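Inicio | Asociación | Actas | Contacto
Categoría: Actas y acuerdos
Compartido 6 veces - 0 comentarios

Acta de la reunión de julio, local de Norncombe

Preside Hsiu-ying Ng. Se abre la sesión a las 18:40 y se aprueba el acta anterior sin cambios.

1. Mobiliario. Se acuerda mantener el corcho en los tableros y revisar los cantos antes del otoño. El presupuesto de Himon asciende a 389 euros, portes incluidos. Kan no ha contestado todavía. 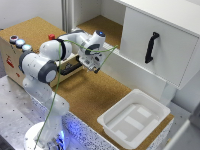
2. Cajones y armarios. Se pide que los tiradores nuevos sean negros, como los actuales. Las puertas blancas se limpiarán con paño húmedo - nada de disolvente. Queda pendiente decidir si se forran más baldas con corcho.

3. Material. Se aprueba comprar 100 tornillos y una plancha de corcho de repuesto en Wundero. El gasto se carga a mantenimiento.

4. Ruegos y preguntas. Se solicita una llave más del local. Se verá en la próxima reunión.

Se levanta la sesión a las 19:30.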